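Plarell Household Words: data card

Version 3, released in May. Maintained by Nam-gil Um.

Summary

Plarell is a word list with usage sentences for everyday household English. It holds 2,000 sentences covering 442 headwords. Each row carries a headword, a part of speech, one sentence, a region tag and a source code. The file is tab-separated, UTF-8, one row per line, no quoting.

Sources

Sentences were written for the project by contributors at Pesico and Yoon. No text was scraped. Contributors got a headword and a sense number and wrote without seeing each other's work. Duplicates were merged by exact match after lowercasing.
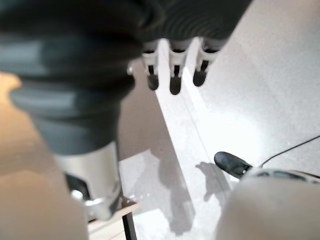

Vusumuzi Mokgethi objected in review that exact match is too strict: two sentences that differ only in a comma both survive, and this inflates the counts for short verbs such as "wipe" and "shut." The point is accepted. A looser match is planned; version 3 keeps the old rule so that row IDs stay stable.

Region tags

Tags are US, UK, ZA and ANY. A tag records where the contributor learned the word and makes no claim about where it is used. 264 rows have an empty tag. Treat empty as unknown, do not fold it into ANY.

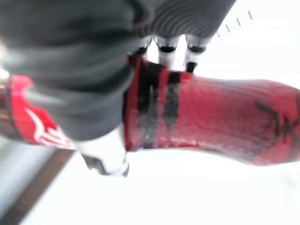
Fig. 2. White finger parts with black ends.

Known problems

148 rows have a wrong sense number, mostly under "range" and "press." They are listed in errata.tsv and have not been removed. Plurals are counted under the singular, except "scissors" and "stairs." The loader in Ornadari drops the last column if it is blank; pad it first.

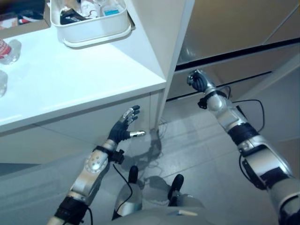
Furniture terms gave the lowest agreement between annotators. "Cabinet," "cupboard" and "unit" were used for the same object by different people, and the top surface was worse. A glossy white top over a white cabinet, as in the picture, can be entered as "counter," "countertop" or "worktop," and all three are kept as separate headwords with a shared sense group. Use the group field when comparing across regions.

License

Free for research and teaching. Cite the version number. Send corrections as a patch against the TSV, with row IDs unchanged.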